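About Irnley Touring Sound

Irnley Touring Sound supplies PA systems, monitor rigs and front-of-house staff to bands and solo performers on small and mid-size tours. Most of our work is in halls, theaters and showgrounds with a capacity of up to 1,000. We also rent equipment without crew to venues that have their own engineer.

The company began as a two-van rental business and still runs from the same town. We do not book acts, sell tickets or manage artists. Our contract is normally with the promoter or the tour manager, and it covers the period from load-in to load-out at each date on the schedule.

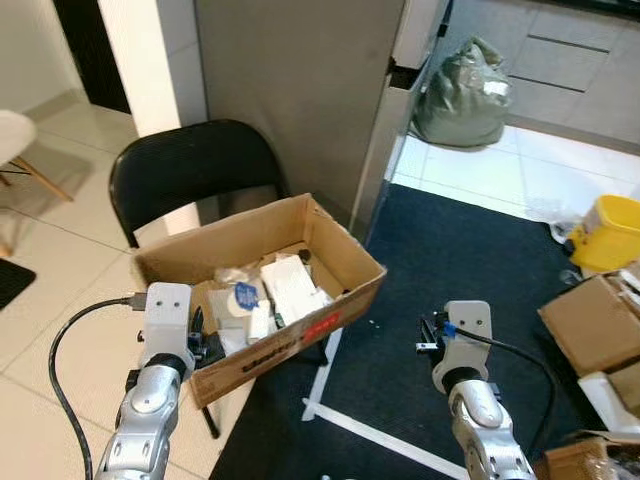
What we supply

A standard package consists of main speakers, subs, stage monitors, a digital console, microphones, stands and all cabling. Power distribution is included where the venue has a suitable supply. Where it does not, we quote separately for a generator.

We hold 9 complete systems. Each is stored, tested and shipped as a unit, so a microphone from one system is not used to fill a gap in another. The naming is historical: the compact systems are called Kuruc and the larger ones Skisitz, after the first two tours they were built for. Kuruc systems fit in one van and can be set up by two people. Skisitz systems need a truck and a crew of at least four.

Wireless microphones and in-ear monitors are optional. Frequencies are planned per venue before the tour leaves. If a date is added late, the plan for that date is sent to the engineer separately. 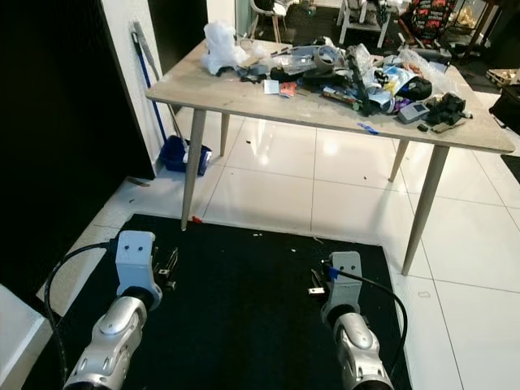
Preparation for a tour starts with the technical rider. We check the channel list against the stage plot, mark any conflict and return both documents to the tour manager for approval. Floor protection is dealt with at the same stage. Some venues have finished floors, and glossy white tile with a black mat laid over it, as in the photo, is the type of surface where we ask about weight limits and cable routes in advance. Riser heights, stage access and door widths are recorded on the same form.

Once the rider is approved, the channel list is fixed. Changes are still possible, but they go through the tour manager and not through individual band members.

Testing and maintenance

Every system is tested on return. Cables are checked for continuity and speakers are run through a sweep at low and moderate level. Faulty items are tagged and taken off the inventory until repaired. The cable inventory stands at 1,015 pieces, each with its own number and test record.
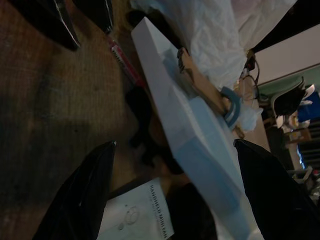
Gripper fingers and a white and pale blue plastic tray.

Consoles are updated once a year, in December, when few tours are out. We do not update software during a tour unless the manufacturer has issued a fix for a fault that affects the show - and then only with the engineer's agreement. Show files are copied after each date and kept until the final invoice is settled.

Crew

Front-of-house and monitor engineers are employed directly. Additional stagehands are hired locally. All engineers work from the same patch sheet and labeling system, which makes it possible to change crew partway through a tour without repatching the stage.

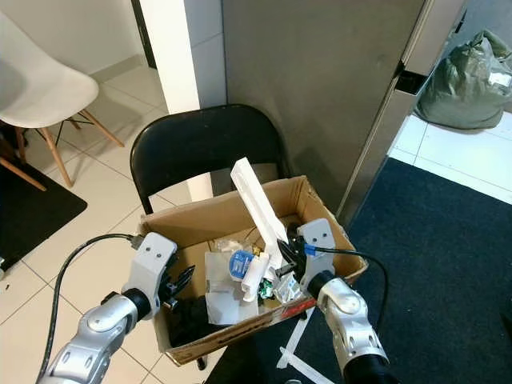
Engineers who join a tour after the first date receive the show file, the patch sheet and the notes from the previous venue. They are expected at the venue before load-in begins.

Area and bookings

We cover the Skenent region as standard. Dates outside it are accepted when they form part of a longer run. Travel is charged by distance and overnight stays are charged at cost.

Booking requests should include the date, the venue, the expected attendance, the number of performers and a current rider. Requests without a rider can be held provisionally, but equipment is not assigned until it arrives.

Page last revised 21/09/2020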